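Jirndale library opens brick corner for families

August 27, 2026

The public library in Jirndale has opened a small building corner on its second floor. Families can use it every afternoon without booking. The Wisley Fund, a local charity, paid for the tables and gave 1,000 bricks to start. 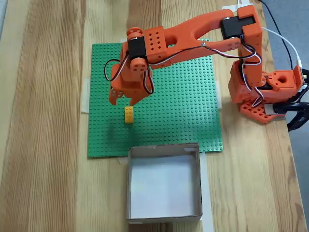 The corner has 10 places for children. Each place gets a green baseplate, which is fixed to the table with tape so it does not slide away. Cardboard boxes are used for the bricks, and the library asks visitors to put every piece back in a box before they leave.

A second set of 100 baseplates will come in November, when the branch in Ekton opens a corner too. 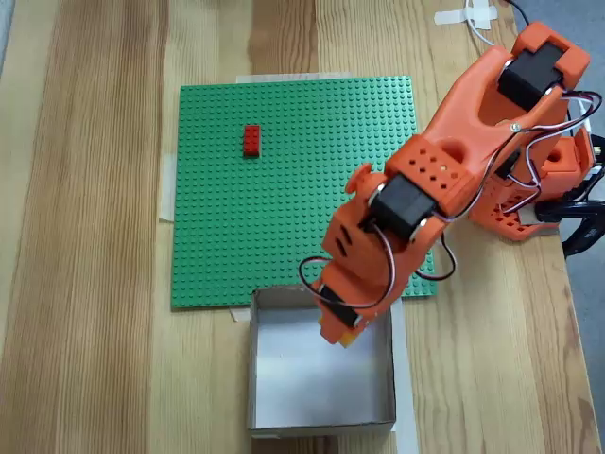
How to give bricks

Used LEGO bricks in any color can be left at the front desk in Jirndale or at the Nishad bookstore. They should be clean and without stickers. Large sets are also welcome, but the library can not keep the instructions.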